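Unit 6: Surface finish and cleaning of worktops

Revised 14 Mar 2025

6.1 Terms
Veining: bands of a second colour running through the body of a stone, or printed on a panel to imitate one. Grey on white is the commonest commercial pattern.
Honed: ground flat, low sheen.
Polished: ground to a finer grit, high sheen. Scratches show more readily than on a honed face.

6.2 Acid attack
Marble is mainly calcium carbonate. Vinegar and lemon juice dissolve the surface and leave a dull mark, called an etch. Sealing slows staining but does not prevent etching.

6.3 Grit sequence
Start at 300 for a honed repair and finish at 2000 for a polished one. Rinse between grits. See the Grandden worksheet for the full sequence.

6.4 Patterned panels
A marble pattern says nothing about the material under it. Check a cut edge before choosing a cleaner.
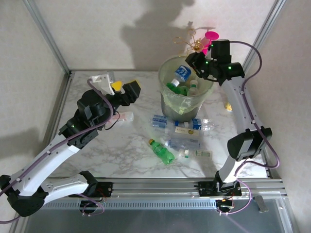
Where no edge can be reached, treat the panel as acid-sensitive and use a neutral detergent.

Reading before Unit 7: Srisuk handbook, page 17. The November test covers 6.1 to 6.3 only.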